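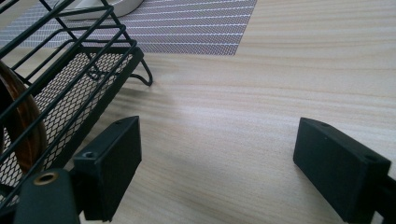 By the Sandberg product desk
Updated April 30, 2026

Felum Hard Oil for Tables, 500 ml

We sell a lot of finishes, and most of them promise too much. Felum's label says the oil "revives and protects for years." We stock it anyway, because it does a decent job on pale tabletops that get daily use. Years is a stretch. Plan on doing it again when water stops beading.

What you get: one 500 ml can, clear, satin. No cloth, no brush. The two-pack saves a little on shipping and nothing on the oil.

Coverage. Felum claims one can handles a large dining table with 2 coats. That may be true on dense hardwood that has been oiled before. Bare, thirsty wood drinks a lot more, and we would order a second can before starting a big top.

Color. Called "clear," which no oil really is. On light wood it warms the tone a shade. If you want the raw, just-sanded look, try it on the underside first – or buy something else.

Heat and scratches. Oil is not armor. A hot dish can leave a ring, and metal feet on racks and baskets will scratch any finish we carry. Use a placemat. Felt pads cost next to nothing.

Drying. The can says overnight. In a cool room ours stayed tacky well into the next day. Wipe off every bit of extra oil while it is still wet, and lay used rags flat outdoors to dry. Balled-up oily rags can catch fire on their own.

How it compares: Starnus Table Wax smells better and wears off sooner. Bosonberg's two-part finish is tougher, costs more and is a pain to patch.

Item number: 939
Sheen: satin
Sand to: 180 grit, no finer
Returns: unopened cans only
Stock: available now, next delivery in May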